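The Homologation File

I. Statement of the Applicant

The Flondis Motor Company submitted one automobile to the Technical Office in August. The vehicle was entered under the model name Jarnham and was described in the covering letter as a closed coupe intended for drag racing, with road use to be considered at a later date. The letter was signed by Leonardo Gatti, Director of Engineering.

Under the regulations then in force, a manufacturer wishing to race a car in the production class was required to show that 80 had been built. Mr. Gatti certified that 80 had been built. He enclosed a list of chassis numbers, a weight certificate and a check for the fee.

The file was assigned to Evie Mellor, Senior Examiner. Ms. Mellor had held that position for eleven years and had in that time rejected four applications, each of them on paper. She read the list of chassis numbers twice, placed it in the folder and requested an inspection of the premises.

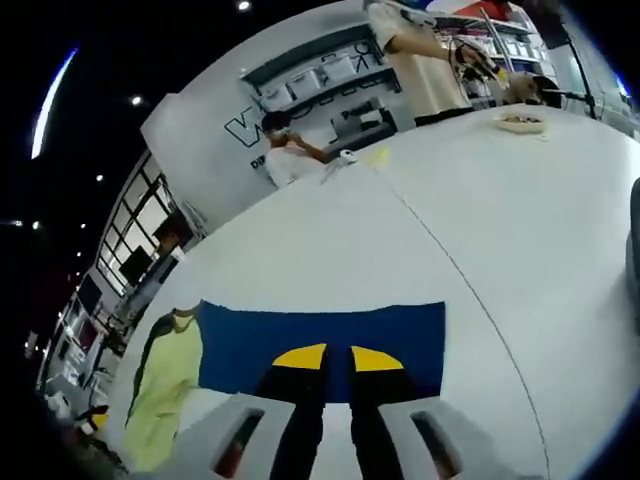

The request was granted for nine o'clock in the morning. Ms. Mellor was accompanied by Moushumi Matubbar, Assistant Examiner, who had joined the Office that spring and had not yet seen a factory. They traveled by train to Barua and were met at the station by a driver who did not speak to them.

Mr. Gatti received the examiners at the gate. He wore a gray suit and had cut himself shaving. He said that the company was honored and that coffee had been prepared. Ms. Mellor said that they would see the cars first.

II. Findings of the Inspection

The cars stood in the north building in two rows. The examiners were shown 40 of them. Each was silver, and each had the supercharged engine, the narrow front tires and the parachute bracket described in the application. Ms. Matubbar read the chassis numbers aloud and Ms. Mellor marked them on the list. All 40 agreed.

Mr. Gatti then proposed lunch. The remaining cars, he explained, were stored at the Fekance works on the other side of the river, and the road was poor. It would be more comfortable to go over after the meal.

Lunch lasted two hours and ten minutes. There was soup, then fish, then a long account by Mr. Gatti of the company's founder, who had built his first engine in a dairy. Ms. Matubbar noticed that no one else from the company had come to the table, and that from time to time an engine could be heard starting, and then another.

At the Fekance works the examiners were shown 40 cars in two rows. The chassis numbers again agreed with the list. Ms. Matubbar, reading the ninth of them, placed her hand on the hood to steady herself and kept it there for a moment. She then read the number a second time, in the same voice, and moved along to the tenth.

"Is the building heated?" asked Ms. Mellor, who had been watching her.

"No," said Mr. Gatti.

"The hoods are warm."

"We start them every day. It is good for the seals."

Ms. Mellor wrote this down. She asked who was responsible for the stamping of chassis plates, and was told that it was Tincuța Lazăr, who was sent for. Ms. Lazăr was a small woman in a brown work coat. She carried a screwdriver in the breast pocket and there was river mud on her shoes.

"How many plates have you stamped?" asked Ms. Mellor.

"Eighty," said Ms. Lazăr.

"And how many cars have you fixed them to?"

Ms. Lazăr looked at Mr. Gatti, who was looking at the roof.

"I am asked to fix them," she said, "and then I am asked to fix them again." 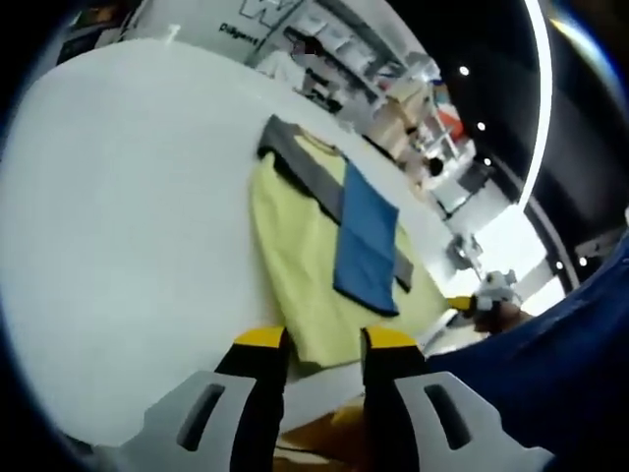 III. Determination

The examiners returned on the evening train. Ms. Matubbar drafted the report on her knees and passed it across the compartment before they reached the first stop. It recommended that the application be refused and that the matter be referred to the Chair, Sabina Kodikara.

Ms. Mellor corrected one spelling and the date. She did not sign at once. She asked Ms. Matubbar whether she had looked inside the cars, and Ms. Matubbar said that she had. The welds were very clean, she said. Someone had lined up every screw head on the dash so that the slots ran the same way.

"In all of them?"

"In all 40."

Ms. Mellor signed, and put the cap back on her pen.

The refusal was issued the following week. It noted that the company remained free to apply again upon completion of the required number. The second application arrived fourteen months later, with no list attached, only an invitation to come and count. It was signed T. Lazăr, Acting Director, and Ms. Matubbar asked for the file.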